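Vukix wrist camera and gripper kit, bench version
Product code 3357
Updated 01/05/2024

The Vukix kit adds a two-finger gripper, a wrist camera and a fixed overview camera to a small arm you have already built. It is sold by Memilmont as a set of parts for home builders and shared workshops. The arm, the bench and the computer are not included. Soldering is limited to the four wires of the gripper lead.

In the box
Gripper body with servo fitted
Two dark tapered fingers, one spare pair
Wrist camera on bracket
Overview camera with clamp and post
Cable set, screws, hex keys
Printed assembly sheet

Fitting
Bolt the gripper body to the arm flange before attaching the camera bracket. The bracket slots are long enough to bring both fingertips into the lower corners of the wrist view. Tighten the bracket only when the fingers can be seen closing evenly. Clamp the overview camera to something other than the bench top; a shelf upright or wall bracket is suitable. Both cameras must be running before the software will enable the servo.

Views from the wrist and overview cameras: 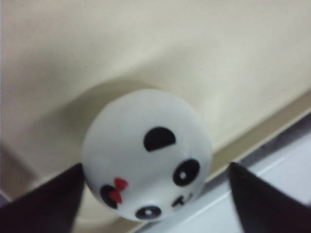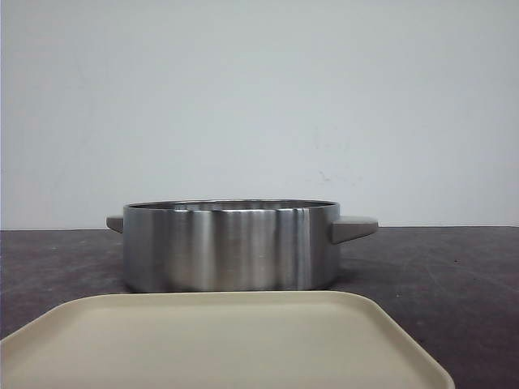

Set the exposure by hand on both units. Automatic exposure hunts when polished metal is in view, and the two cameras will then disagree on brightness. Values are stored per camera and survive a power cut.

Specification
Gripper mass: 182 g, without camera
Maximum opening: 40 mm at the fingertips
Supply: 12 V DC, separate from the arm supply
Wrist camera: USB, fixed focus
Overview camera: USB, manual focus
Finger fixing: two M3 screws each

The fixed-focus lens is set for objects at the fingertips. Background surfaces will look soft.

Compatibility
The flange plate matches the Öztürkmen hole pattern. Other arms need the blank plate, ordered separately as part 1248. Drill it off the arm and clear the swarf before fitting. Kits dispatched before last August have the shorter wrist cable, which will not reach past a third joint; an extension is available from our Dustham counter.

Spares
Fingers are sold in pairs. Servo and camera are sold singly. Returned kits must include the bracket and both cable ties.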